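Prurnside group trains gripper in simulation with the view ahead left blank

Wrist-camera policies for picking and placing can be trained in a simulator with no modeled room at all, according to a report released in December by the manipulation group at the Prurnside laboratory. The method, called Clukbridge, keeps the rendered background to a single flat color during most of training and adds visual clutter only in a short final stage.

The report's lead author is Dymphna Hayes. Her co-authors are Eamon Ó Súilleabháin and Mairéad Tully, both at Prurnside, and Siobhán Mac Carthaigh of Ó Riain, the engineering firm that supplied the test cell.

The usual approach to moving a policy from simulation to hardware is domain randomization. Textures, lights, wall colors and table surfaces are changed from episode to episode so that the policy learns to ignore them. It works, but it is costly. Rendering takes up a large share of the compute budget, and early in training the policy often fails to find the object at all, which means that much of the varied imagery is spent on episodes that teach it very little.

Clukbridge reverses the order. In the first stage the simulator draws the gripper, the objects and nothing else. Lighting is fixed and surfaces are flat-shaded. The policy receives the wrist view, the finger opening and the last commanded motion, and it is rewarded for reducing the distance between the fingertips and the target. In the second stage the policy's motion layers are frozen and only the image encoder is updated, this time against randomized backgrounds.

The group ran 400 training episodes per task in the second stage. The same figure was used for every task so that results could be compared directly. There were 17 tasks in the set, all with a parallel-jaw gripper and one target object each.

A large part of the report is given over to what the authors call edge starts. In these episodes the target begins almost entirely outside the wrist camera's field of view, with only a fragment showing along one border. The policy has to decide which way to turn the wrist from a few colored pixels, before it has any information on the shape or size of the object.

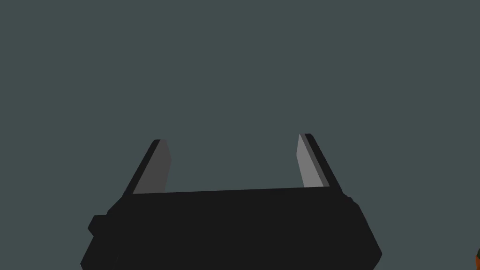
Simulated wrist view with the fingers open. A small part of an orange object shows at lower right.

Edge starts are hard for policies trained with full randomization. A patch of color at the border of the image can belong to the target, to a wall or to a distractor, and the policy tends to learn a fixed search sweep that it runs regardless of what it sees. With a plain background the patch can only be the target. Hayes and her colleagues report that the policy learns to turn toward it early in the first stage, and that most of this behavior survives when clutter is added.

The hardware trials were run in the Ó Riain cell on a Nakulano arm fitted with a two-finger gripper. The policy was given 107 edge starts, spread over the task set, with no further training on real images. It brought the object into full view and closed on it in all but 8 of them. A baseline policy, trained with randomization from the first episode and given the same total compute, failed more often, although the authors caution that the baseline was not tuned separately for edge starts and could probably be improved.

The failures are described individually in an appendix. Most involved glossy objects whose color at the border of the image differed from the color of the same object seen straight on. In the remaining cases the wrist reached a joint limit before the turn was complete. The controller stopped the arm and the trial was scored as a failure, even where a person could have reached the object by approaching from the other side.

"The joint limit cases are not a vision problem," Hayes said. "The policy turned the right way. It had no means of knowing that the arm had run out of travel, and we should have given it that."

A revised version takes the joint positions as an extra input. Results for it are not included in the report.

Bláthnaid Tully, who works on grasp planning at another laboratory and was not involved in the study, said the frozen motion layers were the part she would want to see examined further. She noted that all the tasks use rigid objects and a single gripper geometry. With soft objects, the closing motion depends on what the camera sees during contact, and freezing those layers before the policy has seen realistic shading might cost more than it saves.

Mac Carthaigh said the firm's interest is in setup time. A new part can be added to the simulator from its CAD file, and under this method no one has to model the bin, the bench or the cell before the first stage begins. The second stage draws its backgrounds from a stock library that is shared by all tasks – the library used in the report contains no images of the test cell.

The authors list several limits. The camera mount in the simulator must match the real one closely, and a shift of the mount during the trials required a recalibration. Only one target was present in each episode, so the policy has not been tested on scenes where two objects share a color. Depth images were not used.

The simulator settings, the task definitions and the trial logs have been released with the report. The trained weights for the Nakulano arm are available on request from the Prurnside group.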